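Section 4 - Setting up your Kudby dehumidifier

Read before plugging in. Last revised Tuesday, August 3, 2021 by Vimala Sastry.

1. Unpack. Pull the foam out from under the tank - easy to miss.
2. Stand unit upright 2 hours before first start. Longer if it was shipped on its side.
3. Pick a spot. Level floor, clear space on all sides, doors and windows shut.

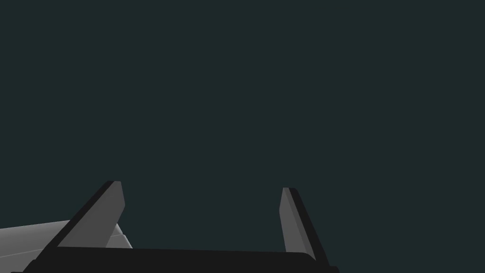 Fig. 4-1. Plain teal-green backdrop, black gripper at bottom.

4. Slide tank in until it clicks. No click, no start.
5. Plug straight into wall outlet. No extension cords.
6. Press POWER, then MODE. Pick Auto for most rooms, Laundry for drying clothes.
7. Set humidity with the arrows. Start at 50 percent if your not sure.

NOTE: Fan keeps running a few minutes after switch-off. Normal.

CAUTION: Do not tip the unit with water in the tank. Do not cover the top grille.

Continuous drain (optional)

8. Unplug. Empty tank, put it back.
9. Push hose onto rear outlet, tighten clamp by hand. Hose is part no. 178, clamp is 164 - both sold seperately.
10. Run hose downhill to a floor drain. No kinks, no loops.
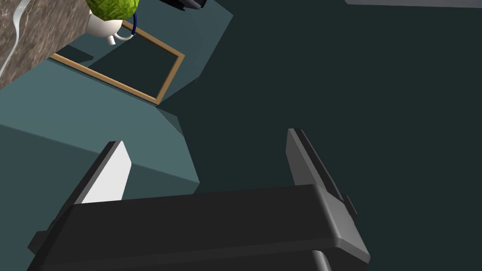

Fig. 4-2. Gripper over dark floor, white pad on left finger.

11. Plug in, run on High, check for drips at the clamp.

Filter: rinse after every 500 hours, dry fully, refit. Storing from December on? Empty tank, drain hose, leave tank door open a crack.

Error codes - see Section 6.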